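4. Setting Up the Table and Running Your First Takes

If you're reading this, you've already built your pair of grippers from Section 3 and you're itching to pick something up. Me too, every single time! Give yourself one club session for this part, and please don't skip the paper.

4.1 Laying out the table

1. Cover the tabletop with one sheet of plain pale paper. I like to leave a thin strip of the table edge showing at the front and back (it helps me keep my bearings when I look at the recordings later).
2. Smooth it down from the middle outward. Our Tekau table is 400 mm deep where it counts, so mark that on your layout sketch before you cut anything.
3. Put the bowl near the middle and set the ball in it. We use the ball-and-bowl task from the Winico challenge, and it's a great first one.
4. Take one gripper in each hand and bring the jaws in from either side. Keep your elbows loose – you'll thank me after the tenth take.
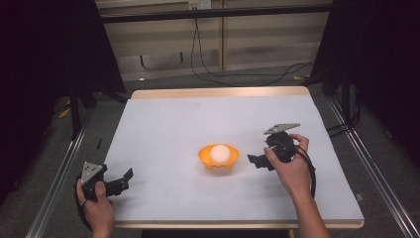

Fig. 4-1. Bowl and ball on the covered table, one gripper on each side.

Note: Let the cables hang down toward you, past your hands. I used to run mine across the paper and I dragged the bowl clean off the table in March. The bowl survived, my pride didn't.

4.2 The blank-table take

Before any real take, record the table with nothing between the fingers. Clavix (our logging program) uses this as its reference, and it gets grumpy without one.

1. Move the bowl and ball out of the way.
2. Open both grippers wide and hold them over the paper, tips pointing inward.
3. Start the recording in Clavix and hold still for 300 frames. Count in your head if you like, I hum.
4. Stop, then look at the view from each gripper. You want both fingertips showing and bare sheet in the gap.
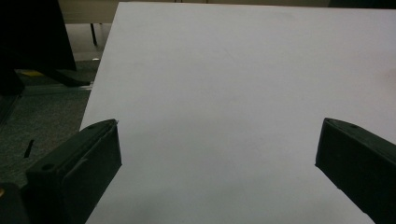
Fig. 4-2. Gripper view, fingers open, nothing between the tips.

Caution: Keep your free fingers away from the jaws when you squeeze. They don't look like much, but they pinch!

If the paper looks a bit gray or purple in the gripper view, leave it alone. I spent a whole evening fiddling with the color settings over that and ended up right back at the defaults. What does matter is even light, so check for hard shadows on the sheet and move your lamp if you find any.

4.3 Checking that the view holds steady

1. Lower your hands, shake them out, and come back to the same pose.
2. Record again and compare it with your first blank take.
3. Look at the left edge of the sheet. It should run at close to the same slant both times.
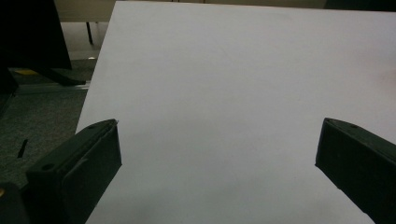 A little drift is fine, you're a person and your wrists move. If the slant is way off, check the camera mount screws first (mine work loose constantly) and then your grip. Save the two takes with the Gashi naming pattern from Section 2, team name first, and write down which hand each one came from. I forgot that once and had to redo the lot.

Now bring back the bowl and the ball and go on to Section 5, where you'll lift the ball out with the right gripper while the left one steadies the rim.

Robot Club Set-Up Guide, rev. Friday, December 3, 2021 | Contact the club | Back to top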